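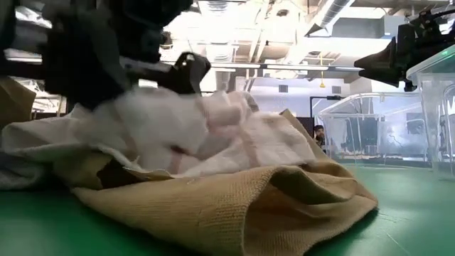
Setting up the interpretation headsets for the shared prayer evenings

By Vaughn Greenberg
December
Last updated: Tuesday
Reading time: 4 minutes

Part 3: Getting the interpreters on the air

By this point you should have the Clamer transmitter out of its case and all 30 Onimano receivers charged (that's Part 2, and if the lights on the charging tray are still orange, go back and wait, because orange means they'll die during the closing prayers). This part covers the bit I get the most phone calls about, which is getting an interpreter's voice from the booth into somebody's ear without the organ, the cantor or the taxi company coming along for the ride.

I've written it for the layout we use at Stępień Hall, with the speakers' table at the north end and the interpreters at the back under the balcony. If you've borrowed the kit for the mosque on the other side of the river or for the cathedral chapter room, the steps are the same but look at the notes on distance, please!

Before you start

You'll want the transmitter, its power supply, the short antenna, two interpreter microphones, the long gray audio cable and one receiver to test with. Leave the rest of the receivers in the tray for now. I used to hand them out early and then spend the whole setup answering people who were hearing me mutter to myself.

Setting up the transmitter

1. Put the Clamer on the shelf at the back of the booth with the antenna socket facing up. Don't put it on the floor. I know there's more room on the floor.

2. Screw the antenna on finger tight.

CAUTION: Never switch the Clamer on without its antenna. The manufacturer's sheet is quite stern about this and so am I, having paid for one repair already.

3. Plug in the power supply and hold the front button until the screen lights up. It shows a row of dashes first, then the channel.

4. Press MENU twice and turn the dial to 345. That's our channel code for English. Press the dial in to save it. If you turn the dial and walk off without pressing, it goes back to whatever the last group used, and you will have a very confusing evening.

5. For a second language, press MENU again until you see B in the corner, and pick any code marked free on the card taped inside the lid. Write it on the whiteboard by the door in big letters.

NOTE: On evenings when we have Arabic and Italian both going, I always put Arabic on B and run Italian through the second transmitter. You can do it the other way around, but the labels on the receivers assume my way, so you'd be relabeling.

Bringing in sound from the hall

The interpreters need to hear the speakers clearly, and the loudspeakers in the hall are no help at all from the booth. They wear wired headphones that take their sound directly from the Wanetti mixer.

6. Find the output on the back of the Wanetti marked AUX 4. There's a strip of green tape next to it. Plug the long gray cable in there.

7. Run the cable along the east wall, behind the radiators, and up into the booth. Tape it down at both doorways.

8. Plug the other end into the interpreters' headphone box and turn both volume knobs all the way down before anybody puts headphones on.

9. Ask someone to read aloud at the lectern. Anything will do, last month's newsletter is fine. Bring the AUX 4 knobs up slowly on the lectern channel and on each of the table channels until the interpreters give you a nod.

CAUTION: Don't raise AUX 4 on the interpreters' own channels. They'll hear themselves a fraction late, and it's almost impossible to talk through that. If an interpreter suddenly slows down and looks seasick, check this first.

NOTE: Recitation and chanting are a lot louder than talking. When the imam or the cantor is going to sing, I pull the table channels back a little on AUX 4 and bring them up again afterward. There's a mark in pencil on the desk where I like them for speech.

Testing with one receiver

10. Take a single Onimano, plug in an earpiece and turn the wheel on top until it clicks.

11. Hold the two side buttons together and step through to 345. You should hear a soft hiss, and then the interpreter as soon as their microphone is live.

12. Have the interpreter talk normally (not "testing, testing", which tells you very little, get them to describe their lunch) and walk the whole room while you listen. Go down the side aisles, behind the pillars and right up to the front row.

13. If the sound breaks up in one spot, move the transmitter a foot or so to one side and walk it again. Small moves make a surprising difference.

NOTE: I've had clean sound at 100 feet in the hall with the doors open. Stone is another matter. In the chapter room, put the transmitter on a stand in front of the booth and test the side chapel separately, particularly if guests are going to be seated there.

14. Repeat steps 11 and 12 for your second language. Yes, the whole walk. The first time I skipped it, a visiting delegation sat through the opening address with nothing but hiss, and they were far too polite to tell me until the tea break.

Handing them out

15. Switch on every receiver at the tray and set the channel yourself. Guests shouldn't have to learn the buttons on top of everything else.

16. Lock each one by sliding the little catch on the back. A locked receiver still lets people change the volume.

17. Offer the ear hooks as well as the headbands. Plenty of our guests wear headscarves, kippot, veils or hats, and the hook usually goes on more comfortably. Let people pick, and have a few clean foam covers on the table.

If something isn't right

No sound on any receiver: look at the interpreter's microphone switch. It's nearly always the switch. After that, check that the transmitter hasn't gone back to its old channel (see step 4).

No sound on one receiver: swap it for another and put the dud in the red pouch with a slip saying what it did. Please don't put it back in the tray, I can't tell them apart.

A buzz under the voice: the gray cable is probably lying alongside the power lead for the projector. Separate them by a hand's width.

Interpreter too quiet when the room prays aloud: turn up the interpreter's microphone on the Clamer by one step. Two steps and it starts to crackle.

Music or strangers talking: somebody nearby is on the same channel. Change to a free code, update the whiteboard, and start over at step 11 with the test receiver.

Packing up, charging and the sign-out sheet are in Part 4. Unplug the transmitter before you take the antenna off.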